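The Toy Food Drawer, And Other Things I Swore I'd Sort Out

I've been putting off the playroom since December. You know how it goes, you open the cupboard, a plastic aubergine rolls out and hits your foot, and you shut it again and go and make tea.

My two have been given toy food by every relative they possess. Pretend eggs, pretend pizza, a fish finger that squeaks (why?). I once read a parenting book that told me to photograph every single toy before deciding what stays. I got to 63 and lost the will to live.

So I rang my friend Joaquim Valente, who runs the toy library in Sestdale and has roughly 1000 things out on loan at any one time. If he can find a wooden teapot on a Saturday morning with a queue at the door, he can help me find my kitchen floor. His advice was almost annoyingly short. Get rid of the wicker baskets. Get rid of the big trunk too, lovely as it is, as everything good sinks to the bottom and stays there. One kind of toy to a box, and the box has to be see-through.

I'd spent a small fortune on the wicker baskets, so that stung a bit!

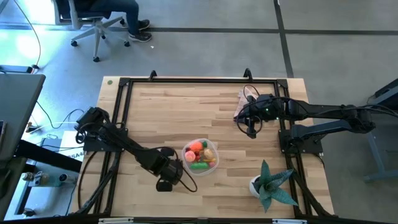

Toy food was where I started, being the worst offender. A bought play kitchen set comes in a nice tray and you will never, ever get it all back in the tray, so don't try. What you want is an ordinary clear food-storage box, the sort you'd put leftovers in. The corn, the cucumber, the potato and the peach can all pile in together and you can still tell what's there without tipping the lot out. Mine lives on the low shelf by the back door, where small people can reach it, and I've put the lids away in a drawer because they only ever got used as frisbees.

Dressing-up clothes are next. I'm not ready to talk about the dressing-up clothes.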